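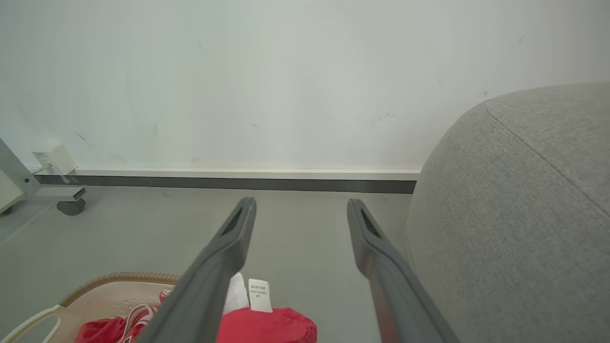 3. Payout records and data preparation

3.1 The pool and its members

The study uses records from Birkham, a small Bitcoin mining pool whose members are mostly people running one or two machines at home. A pool of this kind lets many small miners work on the same block and split the reward when one of them finds it. Without a pool, a home miner may wait years for a single payment, or never receive one. With a pool the payments are small but arrive often enough to be compared with an electricity bill.

Birkham keeps a line in its log for each share a member sends in. A share is a piece of work that is not good enough to make a block but shows that the member's machine is running. The log gives the account name, the time the share arrived, the difficulty at which it was accepted, and whether it was late. Late shares are not paid. The operators gave us a copy of the log with account names replaced by random labels, together with the payout table for the same period.

After cleaning, 2416 accounts remained. We removed accounts that never reached the minimum payout, because their owners may have been testing a setup and left no payment to study. We also joined accounts that paid into the same wallet, treating them as one member. This last step can go wrong when two people share a wallet, but the operators told us they had seen it only rarely.
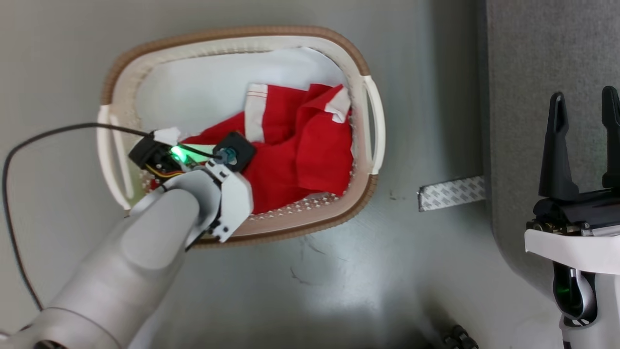 3.2 Two payout schemes

Until November the pool paid each member in proportion to the shares sent since the last block. This is simple to explain and easy to check, but it has a known weakness. Shares sent early in a round are worth more on average than shares sent late in a long one, so a member can gain by leaving a long round and coming back when a new one starts. This is usually called pool hopping. The cost falls on the members who stay.

In November Birkham moved to a scheme that pays for the last fixed number of shares before a block, without regard to when the round began. Under this rule a share has the same expected value whenever it is sent, provided the difficulty does not change. Payments to a single member vary more from block to block, and a machine that is switched off for a day can still be paid for work it did earlier.

Morin's earlier notes on the Penner pool, which made a similar change, reported that some members complained about uneven payments and left within weeks. We wanted to know whether the same thing happened here, and whether the members who left were the ones who had been hopping.

3.3 Marking likely hoppers

We have no direct record of why a member stopped sending shares. A gap in the log may mean a power cut, a hot room, a failed fan or a move to another pool. We therefore looked at when gaps began and ended within a round. A member was marked as a likely hopper if the gaps began late in long rounds and ended soon after a new block, and if this pattern repeated in at least 4 separate rounds.

The marking was done by a short script and then checked by hand by Luana Bittencourt, who was not shown the payout table. Where the script and the hand check disagreed, the account was left unmarked. This makes our count of hoppers a low one. A member who hops with only part of their hash rate will also be missed, as the log then shows a drop in the rate of shares and no gap at all.
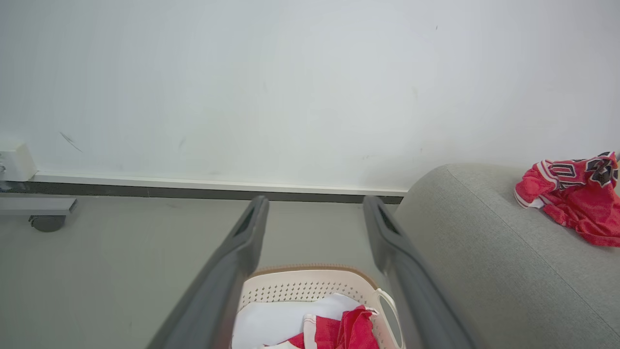
3.4 Measuring income

Income is given in bitcoin per unit of accepted work and never in dollars. The exchange price moved a good deal over the period, and mixing it into the figures would hide the effect of the payout rule. Pool fees were taken off before the comparison. Transaction fees were left in, as Birkham passes them on to members in both schemes.

Figure 2. Income per unit of accepted work, by member, before and after the change of scheme. Likely hoppers and all other members are plotted separately. Late shares are excluded.

For the power cost we relied on the members' own answers to a short form sent out by the operators. Answers that gave only a machine model were matched to the wall readings collected at Illinden, where the same models had been run under steady load. Members who did not answer are kept in the income results but dropped from the cost results in Section 4.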